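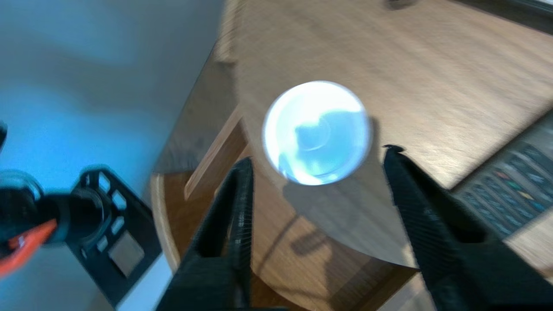

Glass handling trials resume after grip fault

The Bristport site has returned to work on the table-clearing routine following a fault in which a gripper failed to release its hold when instructed. The routine was suspended for 11 shifts in September while the cause was established. It requires the arm to bring both ribbed fingers down on either side of a clear drinking glass and lift it from the wooden tabletop without disturbing other items on the table. A rim seen from directly above, bright with reflected light, gives the software very little to measure, and the fault began with such a reading. The controller took the glass to be narrower than it was and continued to close the fingers. When the force limit was reached, the command to open was placed in the queue behind a repeated command to close. The glass cracked in the grip. No one was injured, and the arm was halted from the operator station.

Jeanine Timmermans, who leads the Prosier handling program, reviewed the logs of 80 earlier lifts and found the same delayed release in 6 of them. In none of those cases had the glass broken, and the delay had not been reported. Operators are reminded that a late release must be entered in the fault log even when the object is undamaged.

A revised controller was installed before trials resumed. A command to open now clears all other finger commands. The arm also stops if the measured width of an object changes during closing.

Work near the bedside table remains limited to slow approach speed. The coiled telephone cord loops across the rim of the tabletop, and a finger that closes on it could pull the telephone down. Operators must confirm the position of the cord before each run and keep a hand at the stop control while the arm is over the table.

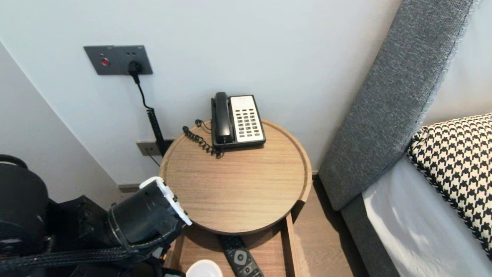

Reporting a fault

Reports should be sent to Annelies Vermeulen at the Dusberg office before the end of the shift. Please include the run number, the object being handled, and the time at which the arm was stopped. Broken glass is to be left in place until the shift lead has recorded it. The Kozan team will receive the same instructions when its own trials begin.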